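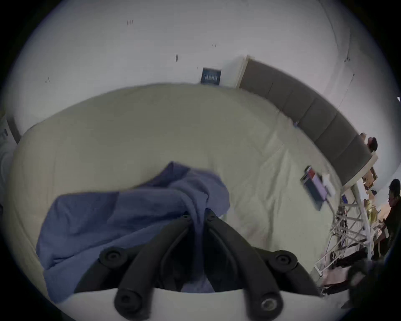

Folding a big blanket alone and making a bed that sits along a padded panel

Jokbridge Household Help > Bedding and laundry
3 replies

Hafþór Kirkegaard
Posted in April

I have a large bed with a cream doona, a beige fitted sheet and a soft blue blanket that goes on top. The bed has a tall grey padded panel with a light wood edge running along the right side, and one end of the mattress is near a plain white wall. The left side is the one I can walk along. The washing machines are over on that side of the room too, so most of the laundry ends up on or near the bed at some point.

My trouble is mainly the blanket. It is too big for me to fold with my arms out. I either drag half of it on the floor or I lose track of which corner I am holding and end up with a lump. I have tried folding it flat on the bed, but with the doona underneath everything moves together and I get wrinkles in both.

The second trouble is the side by the panel. I can't walk down it, so I make that side by kneeling on the mattress, and then I have to smooth out where I was kneeling. By the time the blanket is on, the sheet has come loose at a corner.

What I would like to know:

What order should I strip and make the bed in?
How do I fold the blanket by myself so it comes out square?
How do I tuck the side I can't reach?

The blanket is 100 per cent cotton, bought from Wiltel a couple of winters ago, and it has a plain hem with no label left on it. I wash it at home. I do not want to buy anything if I can help it.

Zalewska
Reply marked as helpful

I did the linen in a guest house at Zodimbridge for some years and the beds in the back rooms were all against something, so I have done a lot of this. The blanket is easier than you think once the doona is out of the way. Do it in this order.

1. Clear the bed

Take the blanket off first and put it somewhere that isn't the bed. Then the doona, then the pillows. A chair is good. The top of a washing machine is fine if it is clean and not running. If you have other washing in a pile there, move it first, or you will find a sock in your blanket next week.

Leave the fitted sheet on if you are only folding the blanket.

2. Fix the fitted sheet before anything else goes on

Kneel in the middle of the mattress, facing the panel. Lift the far corner of the mattress with one hand and pull the elastic right underneath with the other. Do the second corner on that side the same way. Then get off the bed and do the two corners on the open side. Most people start with the side they can reach, which uses up all the slack, and then the far corners are tight and pop off. Start with the difficult side.

Flatten the sheet with your forearm, from the panel toward you. A few faint wrinkles don't matter. They go once the doona is on.

3. Find the corners of the blanket

Pick up any corner and follow the hem with your fingers until you get to the next one. Follow a short edge if you can tell which that is. Shake the blanket once while holding both corners. If it is still bunched, lay it on the bare sheet and pull the loose part out slowly from where it is caught. A soft blanket folds over on itself and the corner you want is often sitting under the bulk of it. Let the rest lie in a long slope across the bed while you work on the bit in your hand.

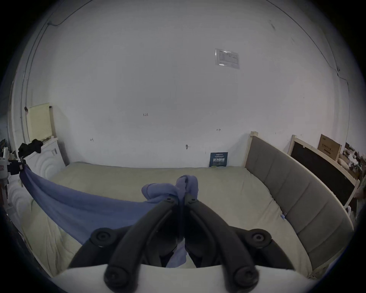 4. Spread it and make the first fold

Work on the bare sheet. Lay the blanket out so that one long edge is in line with the edge of the mattress on your side. It doesn't need to be smooth all over, but the edges should be straight. Take the two corners on the panel side and bring them toward you until they meet the two corners nearest you. If your arms won't span it, bring one corner over, put a book or a pillow on it, then bring the other.

5. Fold the other way

Now go end to end. Bring the end nearest the wall down to meet the other end. Smooth from the fold outward so the air comes out. Do it again if the blanket is still too large for your shelf. You should have all the hems on two sides and clean folds on the other two. Store it with a clean fold facing out.

If it comes out crooked, undo only the last fold and line up that one. It is very rare that you need to go back to the start.

6. Put the doona on

Carry it to the bed folded in half and lay it down with the fold running along the middle of the mattress and the loose half on top. Then push the loose half away from you toward the panel. You don't need to kneel for this. If it doesn't go all the way, a long wooden spoon will do it. I am serious, we kept one in the linen cupboard.

7. The side you can't reach

Don't tuck it. Let the doona run up to the panel and push the edge down into the gap with the flat of your hand, only as far as your wrist. When it is level along the length, stop. Tucking the full side on a bed like that takes longer than the rest put together and comes undone the first night.

If there are cords or cables near that side, get them clear before you start pushing fabric down there. They get pulled out of the wall or folded into the bedding, and neither is good.

8. Blanket on top

Either fold it across the foot of the bed or lay it over the whole lot. For the foot of the bed, one fold lengthways and one more the same way gives a band that looks tidy enough.

The whole job is 5 minutes when you have done it a few times. The first few will be slower.

plainhem

Zalewska's way is good but there is another one if your blanket is wider than the mattress, which would mean the edges hang down when you spread it.

Use the top of the panel as a second person. Keep one corner in your hand and lay the far end over the top edge. The padding holds soft cotton fairly well - not a satin throw, that slides straight off. Then walk back until the blanket is stretched out between you and the panel. It will sag in the middle and that is fine. Run your free hand along the hem to find your second corner, bring the two together, and you have it in half lengthways without any of it on the floor. After that, pull it off the panel and finish on the mattress.

Things I would check first:

The panel should be clean along the top. Dust collects there and it will come off on a pale blanket. A dry cloth is enough.

The frame shouldn't wobble. If it does, tighten it before you hang any weight on it.

The wood should have no rough spots. Run your palm along it. If there is one, rub it with fine sandpaper. A blanket will catch on a splinter you can't even see and pull a thread.

Don't yank. If it snags, go over and lift it off.

I have a bed like this and I do it after every wash.

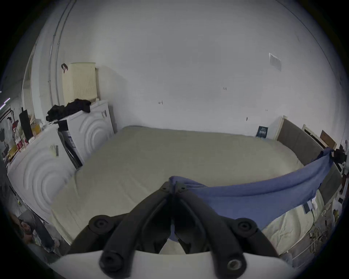
Can I fold the blanket while it is still a bit damp from the wash?

Let it dry completely first. Cotton that is folded damp will smell musty within a couple of days, and the creases set where the layers press together. Feel along the hems and at the corners, where the fabric is double, as those are the last parts to dry. If they are cool to the touch, hang the blanket over a door or a rail overnight and fold it in the morning.

rowdy_kettle

just roll it

Hafþór Kirkegaard

Thanks to all three of you.

I did the fitted sheet from the far side first and the corners have stayed on since. That was the most useful part for me. I had been doing the near corners first for as long as I have owned the bed.

For the blanket I used the method on the bare mattress. It came out square on the second attempt. On the first I had lined up a short edge with a long one and only noticed at the end. I have now put a couple of stitches in white thread at one corner so I know which one to start from.

I also tried it over the panel. It works, but my arms are short and I had to let the blanket rest on the bed in the middle, so I don't think I save any time. I may go back to it when the winter blanket comes out, as that one is wider.

Rolling was all right too, rowdy_kettle, but the roll is too thick for my shelf.

One more thing for anyone who finds this later. I was leaving the doona on the bed while I folded, and that was where most of the wrinkles came from. It goes on the chair now.

Zalewska

Good idea with the thread. Put the same mark on the diagonally opposite corner as well. Then when the blanket is folded once each way the two marks should end up together, and if they don't you know straight away that one of the folds is off.

For the winter blanket, fold it in thirds lengthways if it is heavy. Halves make it too bulky at the fold and it won't sit flat in the cupboard.

More in Bedding and laundry
Getting a doona cover on without help
How often to wash a cotton blanket
Cleaning a fabric bedhead
Sorting dark and light loads in a small room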